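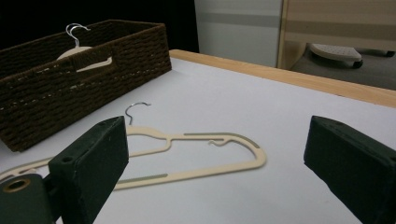

Beige plastic hanger on a white tabletop.

Kukamstead Allotment and Drainage Association
Minutes of the ordinary meeting, 18 September 2019

1. Minutes of the August meeting were agreed and signed.

2. North ditch. The Govberg survey was received. Silt is above the outfall invert between plots 4 and 13. Dredging to be done before the water table rises. Spoil to be spread on the bank side only.

3. Culvert. Two quotations considered. Dalledura priced a twin-wall pipe at £900 including bedding. Hsueh priced the pipe without bedding. Dalledura accepted. Work to be inspected before backfilling.

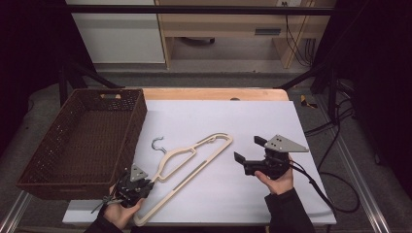
Page 2

4. Water supply. Meter readings show more than 50 cubic metres unaccounted for since the last quarter. Standpipes to be isolated in turn and the meter read overnight. Result to be reported at the next meeting.

5. Rents. No change.

6. Any other business. The sluice key is to be kept on the hook inside the pump house door. Request for a second skip deferred.

Meeting closed.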